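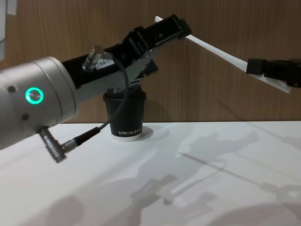 Sound editor of "Drarkidska" on dialogue, budgets and why the quiet scenes took longest

November 29, 2022

The supervising sound editor of the feature "Drarkidska" works from a converted dairy in Vundotthorpe, two hours from the nearest dubbing stage. The film was mixed there in September after a shoot of 40 days, and the editor agreed to go through the process on condition that the conversation stayed on the work.

The production recorded on two booms and up to six radio microphones. According to the editor, the radio tracks were used less than the director had expected.

"Radios on wool coats are a problem. Everybody in this film wears a wool coat. We went to the boom wherever we had it, and where we didn't, we looked at alternative takes before we looked at filters."

The edit contained 668 dialogue clips on the first turnover. Each was checked against the sound report, and the reports had gaps. Two days of material from the harbour location at Groroton had been logged under the wrong scene numbers, an error found only when an assistant compared the slates by ear.

"You can fix a wrong number in a minute once you know it's wrong. Finding it cost us most of a week. I now ask for the reports at the end of each shooting day, and I read them that night."

Re-recording of lines with the actors was limited to a single session. The lead was already at work on another film and joined over a remote link. The editor is cautious about such sessions in general and says the difficulty is seldom lip sync.

"Sync you can cut. What you can't cut is effort. An actor who was walking uphill into the wind on the day is now standing on carpet with a glass of water. I ask them to push against the wall while they say it. Some like that, some don't."

The effects library for the film came to 2896 files, of which 625 were recorded new. Most of the new material is doors, floors and engines. The fishing boat, named "Duda" in the script, was hired for one morning and recorded from the deck, the wheelhouse and the engine space, at idle and at three speeds.

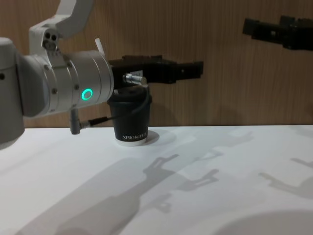 "The engine space was too loud for the first pair of microphones, so those recordings are clipped and I threw them out. The wheelhouse set is the one you hear. It has a rattle in it from a loose window and I kept the rattle, as it tells you which room you are in."

Asked which part of the film took longest, the editor names the kitchen scene in the second half, four minutes with very little dialogue. The location had a refrigerator that could not be switched off, and the hum changed pitch between takes. Cleaning it fully made the actors' breathing sound false.

"We left a low layer of the hum and matched every shot to it. Then I put a clock in. Then the director took the clock out. He was right, I think, but I have a version with the clock."

The final mix ran to nine days, one under schedule. It was made in 5.1, with a separate stereo version for television prepared afterwards by hand. The automatic fold-down was tried and rejected when the sea in the rear channels came forward and covered the narrator.

The editor has not watched the film with an audience — the premiere fell during another job — and has no strong wish to.

"I went to a screening once, years ago, for a different picture. The centre speaker was turned down. I spent the whole evening looking at the back wall."

The next project is a period drama in six parts, at present without a title. Prep starts after the new year. The editor has asked for the costume list early and has already sent back a question about the coats.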